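Equipment budget thread, as promised to the people who asked how we plan a small robot cell. 6/26/23, so the prices are already going off.

We have money for 2 arms this year. The original plan said one big one. I changed it in the spring after going through the log of what we use the current arm for, and nearly all of it is small parts on a table, well under the payload of even the cheap model.

Quotes came in from Watau and Sketeo. Watau is cheaper on the arm and dearer on everything you bolt to it. Sketeo is the other way round. If you only compare the headline line on each quote you will pick the wrong one, whichever one you pick.

So I made a sheet with a row for each thing we would need on day one. Arm, controller, mount, gripper, finger pads, cables, wrist camera, table, stop button, delivery, training day. The arm came to less than half the total on both.

Delivery caught me out last time. Somogyi shipped our first controller on a pallet and we had no way of getting it off the lorry. This time I asked both firms in writing who unloads. Watau will, for a fee. Sketeo have not answered that one.

Finger pads are the line people leave off. They wear, they get cut on sharp edges, and the spares come in packs. I have put in £200 a year for pads and the odd bolt. It might be a bit high. I would sooner hand some back than ask for more in March.

Same for cables. A cable that moves all day is a consumable. Buy one spare of each when you buy the arm and put them in a labelled box. Ours are in a box labelled "kettle leads" and I keep meaning to fix that.

Table: don't buy the supplier's table. We were quoted £931 for one with the logo on it. A second-hand workbench with a plain dark top does the job, and a dull surface is easier on the camera than a shiny one.

Software licences. Ask whether it's per arm, per seat or per site, then ask what happens in year three. Clivovmont's planning package was free for the first year and after that it was the second biggest line on the sheet. We've dropped it from this round.

Test parts cost next to nothing. You want a set of blocks in plain strong colours, with a few awkward shapes mixed in. A U shape is good value because you can go at it more than one way: a finger down inside the gap, or both fingers on the outside, or one of each.
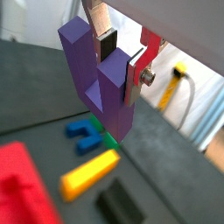 The other thing about blocks is that they can sit close together, some flat, some on their side, and you learn more about your gripper from a cluttered table than from one part in a neat fixture. I'd do this with a loan gripper before signing for anything. Both firms lend them if you ask – Sketeo for 2 weeks, Watau for longer but you pay the carriage.

Staff time is in the sheet too, at the bottom. Setting up took us far longer than the supplier's figure last time, so I've doubled theirs. Finance queried it. I sent them the old timesheets and they left it in.

Order goes in by August if Sketeo come back on the unloading. If they don't, it's Watau and we pay the fee.

A few of you have asked for the sheet. I need to take the quoted prices out first, then I'll put a blank one up with just the row headings.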